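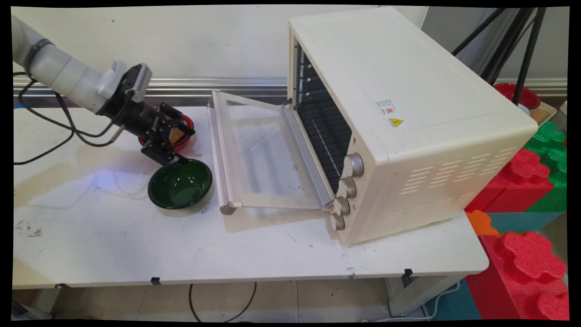 Kitchen notebook, 8 August 2021
Pepper mash, second attempt

Opened the big jar this morning. The April batch went into the compost with full honors and I said then that I would write things down next time, so this is me writing things down.

What went in: 1710 grams of red peppers, weighed after the stems came off, with most of the seeds left in. Two heads of garlic, peeled. One carrot, which was in the drawer and looked at me. Salt at three percent of the whole lot, carrot included. All of it went through the food processor in batches until it looked like bad salsa, then into the jar with a cabbage leaf on top and a glass weight on the leaf.

Peppers were the long red ones from Ocampo, the stall by the bus stop and not the shop of the same name, which sells them in a net bag for twice the price. They call the variety Delero. I can't find that in any seed list and I suspect it's the name of the street they grow on. Thick walls, sweet up front, heat that shows up after you've decided there isn't any.

Jar sat for 12 days in the hall closet. It bubbled hard for the first four, then sulked. I let the gas out every morning and once forgot, and the coats in there still smell of garlic. If anyone borrows the gray one, that's what that is.

Smell on opening: sour, fruity, a bit like the inside of a pickle barrel. No fuzz. There was a thin white film against the glass on one side, flat and dull, the usual kind. Skimmed it off and threw out the leaf. Taste: properly sour, saltier than I wanted, garlic very much in charge. The carrot has vanished without a trace, and I'd call that a success for the carrot.

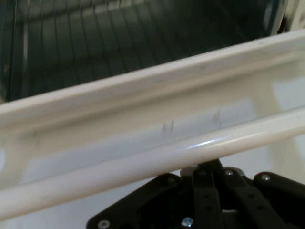 Blending and straining

Ran the mash in the blender for a full three minutes. April's sauce got one minute and had the texture of wet sand. Then through the medium sieve with the back of a ladle. This took most of an hour and an unkind podcast. The fine sieve clogged at the first spoonful and is now soaking.

Held back a few ladles of mash as a starter for the next jar. From the rest I got 800 grams of smooth sauce, with a good heap of pulp left over. Split the sauce into four equal lots of 200 grams and treated each one differently:

Lot A: nothing. Straight from the sieve.
Lot B: two spoonfuls of white vinegar.
Lot C: two spoonfuls of cider vinegar and one of sugar.
Lot D: simmered ten minutes, lid off, then white vinegar as in B.

Tasted on plain rice, then on a boiled egg, then on a corn chip when the eggs ran out.

A is the most interesting and the least useful. It's alive, it will keep fizzing in the bottle, and it separates into pink water and sludge while you look for a spoon.
B is brighter and thinner. Good on the egg. Probably the one people will ask for.
C tastes like something that comes in a packet with spring rolls. Everybody here will love it. I'm not thrilled about that.
D lost most of the fruit smell and gained a cooked tomato thing, with no tomato in it. Thickest of the lot. Heat seems stronger, or I was tired by then.

Went back to B and C after lunch with a clean mouth and more rice. Same opinion, slightly less bitter about C.

Pulp

Spread thin on parchment, oven at its lowest, door propped open with a wooden spoon. Want to grind it into a seasoning salt. Last time I walked off and made charcoal, so the timer is in my apron pocket.

Bottles

Used the Kisden bottles with the swing tops for B and D. The Wustden ones have narrower necks and the funnel doesn't fit, as I have now learned on two separate occasions. A and C are in jam jars, in the fridge, A with the lid loose. Please leave that lid loose.

Next jar

Salt down to two and a half percent.
One head of garlic.
Keep the carrot.
Try half the peppers charred first. Worried the smoke will flatten everything, but I want to know.
Different closet.
Buy a second medium sieve before starting, and put it where I can find it.
Check B again in a week for separation. If it has split, shake it and say nothing.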